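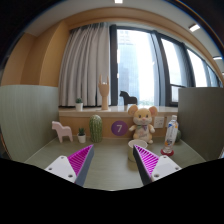 What Stays on a Shared Desk

Print this article | E-mail this article

The furniture standard at Culden runs to a few pages and covers surface finish, panel height, chair travel and cable routing. Until last March it had one sentence on personal objects, which were to be "kept to a reasonable minimum." The office on the upper floors of Tirnance, in Barkamlow, has 613 desk positions for 2,714 people on the payroll, most of whom come in on some days and work elsewhere on the others. Under that arrangement a reasonable minimum is hard to define. A plant left at a desk in the morning has a different neighbor by the afternoon.

Onyekachi Ojo drafted the replacement section. He began with a survey of depth. The work surfaces are pale green and set between fabric-height partitions, with a window ledge behind the positions on the outer wall. A keyboard and a notebook use the front of the surface. Screens are on arms and can be swung clear. The strip at the back, up to 240 millimeters deep, is used by almost no one for work, and it is where objects collect.

The new section calls this strip the standing zone. Items in it may remain overnight and may belong to the position instead of a person. Anything forward of the strip goes home, goes in a locker or goes in the Muli, the lidded tray that slides under each surface. The tray was specified for chargers and headsets. In practice it also holds tea bags, hand cream and spare reading glasses.

The window ledge is treated separately. It is white, it gets direct light, and small pots do well on it. The wooden pieces at position 7, a dark horse and a raised hand with the fingers set in a rock gesture, are on the ledge and fall outside the desk rules altogether. Ledge items are limited by weight and by a requirement that the window can still be reached for cleaning.

Weight matters less than footprint in the standing zone. A tall object with a narrow base gives back more surface than a low one of the same volume, but it goes over more easily when a bag is set down. Ojo's draft originally asked for a fixed ratio of height to base. Imani Muriithi, responsible for the floor day to day, had it removed. Her objection was that no one would measure an ornament. The published text says that an item should stay upright when the desk is knocked with a closed fist, and leaves it there.

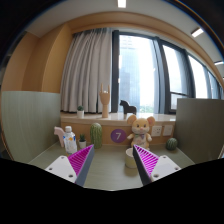
Liquids took longer to settle than ornaments. The first version banned open cups from the back strip at all times, on the grounds that the outlets are in the rear face and spills travel along the joint. Muriithi asked for a rule based on distance instead, measured sideways from the nearest socket. Capped bottles were to go at the opposite end of the strip wherever there was room, and cups were to stand forward, in the open part of the surface, where a hand expects to find them. With the bottle over on the left by the pink horse, and the short cream cup out in front of the plush mouse, position 7 meets the rule on both counts. The small round cactus at the right is the item nearest the outlets. Cactuses were given an exemption because they are watered so seldom, and are watered at the sink.

Soft toys are the other category with its own paragraph. They collect dust, and they cannot be wiped. The standard allows them if they can be laundered and if they do not cover the number on the rear face, which the booking system depends on. People arriving for a reserved desk look for the purple disc first. A toy seated beside the disc is acceptable. One seated in front of it is to be moved over, by whoever notices.

Cleaning follows a fixed order. The strip is cleared from one end, the items are set on the forward surface, the strip is wiped and dried, and the items are put back. Exact positions are not recorded. Muriithi tried a printed layout card for two positions and withdrew it, as staff spent more time matching the card than wiping the desk. Objects now drift along the strip from week to week – a horse may finish up behind a bottle, or at the other side of a plant – and the standard has nothing to say about it.

Two points remain open. The first is ownership. An object that belongs to a position has no one to take it home when the position is removed, and the Barkamlow floor plan is due to change again. Ojo favors a shelf near the elevators where such things can be left and claimed. The second is lighting at the inner desks, where there is no ledge and succulents grow long and pale. Muriithi has been rotating those pots to the window side, with a pencil mark on the base of each to show where it came from.

Print this article | E-mail this article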